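Section 4. Coolant: first fill, mixing and weekly checks

Medow bench and floor mills, all with the Vikbridge recirculating tank
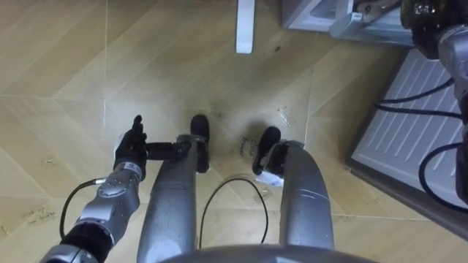

Read the whole section before you open the drum. Allow a morning for a first fill. A top-up takes a few minutes once you know where everything is.

This section covers the tank, pump, filter basket and the two nozzles. For the through-spindle kit see section 9, it has its own pump and its own rules.

Before you start

You need:
- soluble oil concentrate, the grade on your order sheet
- clean tap water
- a hand refractometer
- two clean buckets, one marked for concentrate only
- gloves, eye protection, rags
- the 4 mm hex key from the door pocket

Check the tank is empty and wiped out. New tanks ship with a film of preserving oil. It will not harm the pump but it floats on the mix, clogs the basket and smells. Wipe it out with rags. No solvent.

CAUTION: isolate at the wall before putting a hand in the tank. The float switch can start the pump without warning, even with the control panel asleep.

4.1 Fitting the tank

1. Slide the tank in from the back, pump end last. The castors only steer at the pump end.
2. Line up the return chute with the cut-out in the tank lid. The chute should hang inside the lid, not rest on it.
3. Lock both castors.
4. Push the supply hose onto the pump outlet and do up the clip. Firm, not brutal. The outlet is plastic and cracks if you lean on it.
5. Plug the float switch into the grey socket. The black socket is for the work lamp. They are the same size, so look twice.
6. Drop in the filter basket, handle up.

Note: on machines with the Van Wyk chip drawer, fit the drawer before the tank. It won't go in afterwards without pulling the tank out again.

4.2 Mixing

Always oil into water. Never water into oil. Done the wrong way round you get a thick cream that won't break down, and the only cure is to throw it out.

1. Half fill the big bucket with water.
2. Pour the concentrate in slowly, stirring all the time.
3. Keep stirring till there are no streaks.
4. Tip into the tank through the basket.
5. Repeat until the level is between the two lines on the sight strip.

Tank capacity is 172 litres to the upper line. Do not go over. When the pump stops, everything in the hoses and on the table runs back down, and it needs somewhere to go.

Use cool water. Hot water from the tap makes the mix foam.

Very hard water leaves scum on the guards. If you have a softener, mix the first fill with ordinary tap water and top up with softened. A first fill in fully softened water foams badly. If neither works ask your supplier for a hard water grade.

4.3 Checking the strength

1. Zero the refractometer with plain water.
2. Take a drop from the nozzle, pump running. Not from the top of the tank, you will just measure tramp oil.
3. Close the flap and hold it to the light.
4. Read the line, then multiply by the factor on the concentrate drum. Every oil has its own factor. People forget this and run weak for months.
5. Write the result on the log sheet inside the door.

Too strong: add water, or better a very thin mix. Too weak: add a stronger mix from the bucket. Don't pour neat concentrate into the tank, it sinks to the bottom and sits there.

A blurred line on the scale means oil in the sample. Let it settle in a cup, draw from the bottom and read again.

4.4 Priming and first run

1. Open both nozzles fully.
2. Power on at the wall, then at the panel.
3. Press COOLANT and hold till the lamp goes green.
4. Wait. First prime is slow, the hoses are full of air. You will hear it gargle.
5. When the flow is steady, close the nozzles down to what the job needs.
6. Look under the machine. Any drips at the hose clip, stop and go back to 4.1 step 4.
7. Check the level again and top up.

If nothing comes out after two minutes, stop. Running the pump dry ruins the seal and a dry seal is not covered by the warranty. Check the float switch is in the right socket, then check the hose for a kink behind the tank.

Spindle limit for the first run is 520 rpm. The guards have not been wetted yet and at higher speeds you will find every gap in them. Look round the door seal and the rear window while it runs. Reseat the seal by hand if it weeps, starting from a top corner.

4.5 Setting the nozzles

Aim one nozzle at the cut and the other just behind it, to wash chips away. Steady flood beats a hard jet. A hard jet bounces off the cutter and half of it ends up on the window.

With carbide tools use full flow or none at all. On-and-off coolant cracks the edges. If you can't keep the tool covered the whole way through the cut, run it dry with the air blast.

Cast iron is generally cut dry. The dust mixes with coolant and turns to a black paste which sets hard in the return chute. If you must cut it wet, clean the tank the same day.

Aluminium is forgiving, but watch for staining on parts left wet overnight. Rinse and dry them. Brass and copper can turn the mix green in time, that is a reason to change it sooner.

Note: the nozzle segments snap together. If one pops off, don't try to push it back by hand, use the pliers (part in accessory tray 2).

4.6 Weekly checks

Same time each week, before the machine is started, so the oil has had a chance to rise.

1. Skim tramp oil off the top. The belt skimmer will do it, left on for around 4 hours. Rags also work.
2. Lift the basket, empty it, rinse it.
3. Check the level on the sight strip.
4. Check strength as in 4.3.
5. Smell it. Bad eggs means bacteria.
6. Wipe the float and make sure it moves freely.
7. Fill in the log.

Leave the lid ajar if the machine will stand for more than a few days. Better still run the pump for a short spell every day. Still coolant goes off quick, worst from May onwards when the shop warms up.

Do not tip floor sweepings, mop water or tea into the tank. We have had tanks back with all three.

4.7 Changing the coolant

Change it when it smells and won't recover, when parts start to rust, when anyone's skin gets sore, or when the hour counter reaches 3,778, whichever comes first. The panel shows CLT at that figure and keeps showing it untill reset.

1. Dose with tank cleaner the day before and run as normal.
2. Isolate. Roll the tank out.
3. Pump out into a waste drum with a lid. Label it.
4. Scoop out the sludge. Wear gloves, there are fine chips in it and they go straight through skin.
5. Rinse with a weak mix and pump that out too.
6. Wipe down, refit, refill as in 4.2.
7. Reset the counter: hold CLT and STOP together until the display blinks.

Used coolant must never go down a drain, sink or yard gully. Use a licensed waste carrier and keep the paperwork.

4.8 Faults

Foam. Water too soft or too hot, mix too strong, or level too low and the pump sucking air. Check level first.

Weak flow. Basket blocked, nozzle shut, hose kinked. After that, the pump inlet screen. One screw, 4 mm key.

Rust on parts or table. Mix too weak. Read it at the nozzle and correct.

Sticky film on the guards. Mix too strong, or hard water. Wipe down with a weak mix.

Pump hums and does not turn. Isolate at once. Usually a chip in the impeller. Take the pump off, clear it, spin by hand before refitting. If it still hums, order a replacement.

Pump won't stop. Float stuck up, or relay stuck closed. Isolate, free the float, try again. If it's the relay do not use the machine till it has been changed.

4.9 Spares

Baskets, hose clips, floats and seals are kept at the Skokgate stores. Quote the serial number from the plate on the tank, not the one on the mill, they are diffrent. Belts for the skimmer are sold in pairs only.

Section revised 16 January 2026. Replaces the loose sheet packed with earlier tanks. Go to section 5 for way oil and the auto-luber.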